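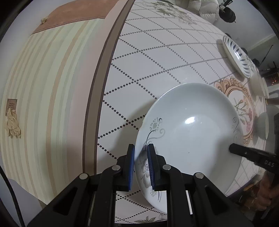 # How a Story Gets from One Language to Another

A book you love may have started out in a language you can't read. The person who wrote it might live very far away, or might have lived long ago. Somebody else sat down and wrote the whole thing again so that you could read it. That person is called a translator, and the job is called literary translation.

"Literary" means it has to do with stories, poems and plays. Translating a bus timetable is translation too, but it's a different kind of work. With a timetable, you only have to get the facts right. With a story, you have to get the facts right and also keep the jokes funny and the scary parts scary.

## Can't you swap the words one by one?

Try it with a saying. In English, when it rains hard, people say "it's raining cats and dogs." If you put each of those words into French, a French reader would wonder why animals were falling from the sky. French has its own saying, which means "it's raining ropes." A translator has to know both and pick what works.

Word order is another problem. In English we say "the red house." In Spanish the color comes after the house: "la casa roja." In German, a verb often waits until the very end of a long sentence, so the reader has to get all the way there to find out what happened. An English sentence usually can't wait that long.

Some words have no exact partner at all. Then the translator may use two or three words in place of one, or keep the foreign word and let the story show what it means.

## A made-up town called Lill

Elīna Raudsepp translates children's books into English. One of them is a long adventure set in a town called Lill, where a boy named Ondell looks after the lighthouse. The book has 315 pages, and she says the hardest one was page 153.

On that page Ondell tells a riddle. In the first language, the answer to the riddle was a word that meant both "key" and "spring," the kind of spring where water comes out of the ground. English doesn't have one word for both of those. If she had translated the riddle exactly, it would have had no answer.

So she wrote a new riddle. It had to be short, it had to sound like something Ondell would say, and it had to fit the next chapter, where he finds a locked door beside a stream. She tried a lot of riddles. The one she kept uses the word "bank," which can mean the side of a stream or a place that keeps money locked up. She changed one line in the next chapter to match – and asked the author first.

## What about names?

Names are tricky. Many translators leave them alone, so a girl called Marta stays Marta. But some names in stories mean something. If a giant's name means "Big Foot" in the first language, readers of the new version might miss the joke unless the name changes too.

## What about poems?

Poems are often the hardest. A poem might rhyme, and words that rhyme in one language hardly ever rhyme in another. It might also have a beat, like a song. The translator often has to choose. Some keep the rhyme and change a few of the pictures in the poem. Others keep the pictures and let the rhyme go. Two good translators can turn the same poem into two very different poems.

Justinas Sakalauskas translates poems, and he reads every line out loud while he works. If he trips over a line, he writes it again.

## How long does it take?

It depends on the book. A picture book may have very few words, but each one matters and has to fit on the page with the drawings. A long novel can take a year or more. When the first version is done, an editor reads it and asks questions, and the translator goes back and fixes things.

## Try it yourself

You can do this alone or with a friend.

1. Find a short poem or song in another language. If you speak only English, use an old English nursery rhyme.
2. Write down what each line means in plain words.
3. Now write it again so it sounds good. If you used a nursery rhyme, tell it in new words and don't use any of the rhyming words from the old one.
4. Read it out loud.
5. Compare yours with your friend's and see which lines came out different.

Next time you pick up a book, look at the first few pages, or at the cover. If it says "translated by," read the name that comes after it.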